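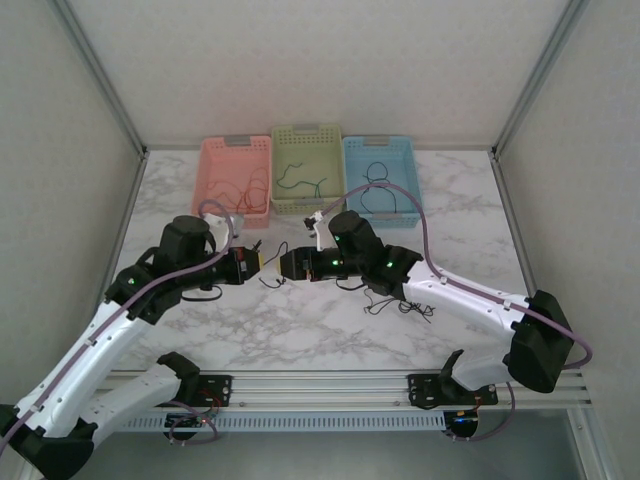 Cable sorting cell, both arms over the table, red, green and black cables in the baskets.

From: Nest Samuel
To: craddock-data
Subject: Re: [craddock-data] Cable set, what to keep and what to throw out
Thursday, 4:40 pm

Gwilym Parri wrote:
> I went through the export you posted and have three problems with it.
> First, the episode lengths are all over the place. Some are twice as
> long as others for what looks like the same cable. Second, there are
> stretches where neither arm makes progress and the operator is just
> shaking the bundle. Third, the task text is identical in every episode
> ("separate the cables and sort by color"), so the policy has nothing
> to tell it which stage it is in. Before Skaleck starts a training run
> on this I would like to know which of these are going to be fixed.
> Also, are the failed picks in or out?

Gwilym, answers in order, then a couple of things for the rest of the list.

Episode length. The current export has 3589 episodes. An episode starts when the operator presses the pedal and ends when they press it again, and until last month the two operators on the cell used the second press differently. Rhiannon stopped as soon as the cable left the fingers. Ifor stopped after both arms were back at rest. Neither was wrong by the written instructions, which didn't cover it. The rule now is that both arms go back to rest before the second press. For the older episodes I am trimming the tail at the last gripper opening and adding a flag, tail_trimmed, so you can exclude them if you want a clean stop behavior.
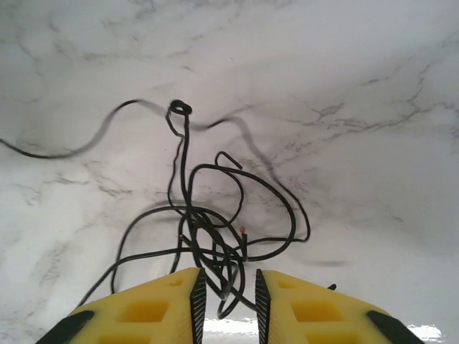 Shaking. I would leave most of it in. When a bundle is tight, lifting it a little and letting the loops fall is a valid move, and the operators get a free end out that way more often than by pulling. What I do want out is shaking with no result, where the same motion is repeated and the bundle is dropped in the same state it was picked up in. Eirlys has been marking these by hand. Her rule is that a second drop without a visible change ends the segment, and everything from the first lift onward is cut. She gets through 70 episodes in a morning, so don't expect the full set to be done before the first training run. Marked episodes have reviewed=1.

Task text. Agreed, it is too coarse. We are splitting it into stages: find an end, pull the strand clear, hand over, place. The stage boundaries come from gripper state plus a manual pass, because gripper state alone puts the handover in the wrong place whenever both grippers are closed on the same cable for a long time. The stage text will go in a separate field and the old task string will stay where it is, so your existing loader should not break.

Failed picks. In, if the operator recovered inside the same episode. Out, if the episode was abandoned. A grasp that misses and is followed by a second attempt from a better angle is some of the most useful material we have, and the early version of the policy, the one trained on the filtered Zanex subset, had no idea what to do after closing on nothing. It just carried on to the basket with the fingers shut.

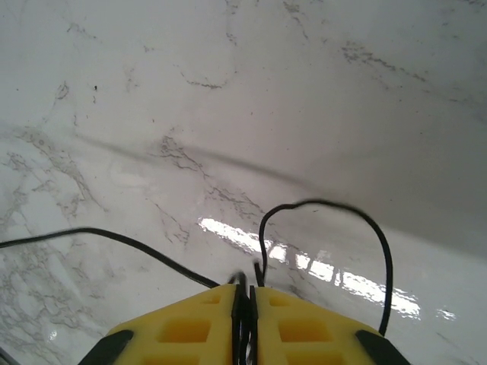
Does the color of the cable have to match the color of the basket in every episode?
Whenever a basket of that color is on the table, it does. Black has no matching basket, so black cables go to the blue one by convention, and the task text has to say so or the policy will guess.

On timestamps. The wrist cameras and the fixed camera are on separate clocks, and the offset drifts over a long session. The exporter corrects for this once per session, at the start. For a session that runs all afternoon this is not good enough, and you can see it in the later episodes: the fingers close in the wrist view before the joint log says they do. I have a patch that corrects per episode. It needs testing against the Pakance loader, which assumes the frame count matches the joint log exactly and fails without saying why when it doesn't. 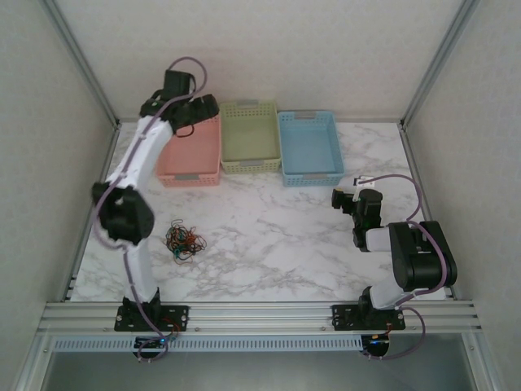 Starting states are the other weak spot. The operators had got into the habit of setting the bundle down in the same part of the table each time, near the left arm, and the learned behavior leans on that. With the bundle moved to the right it reaches left first - then corrects, late, if it corrects at all. From Monday's session on, the start position comes off a printed list, and the list includes positions that are awkward for both arms. Tangles are to be remade between episodes by dropping the cables from the hand. Please don't wind them. A wound bundle comes apart in one pull and teaches nothing.

If anyone is recording on the second cell, use the same list, and write the row number in the notes field.

Open items:
- 40 episodes have no left wrist video. I have moved them to a separate folder, not deleted them.
- The stage labels for older sessions need a second reader. Ifor has offered for January's, someone else is needed for the rest.
- Finger pads get replaced when the grip starts to slip. Log the change. We have at least one session where grip behavior shifts halfway through and there is no note.

Gwilym, if you want to start the run before the review is finished, filter on reviewed=1 and tail_trimmed=0. It is a small set but I would trust it. The new export will have the stage field, the flags and version 2 of the readme.

Nest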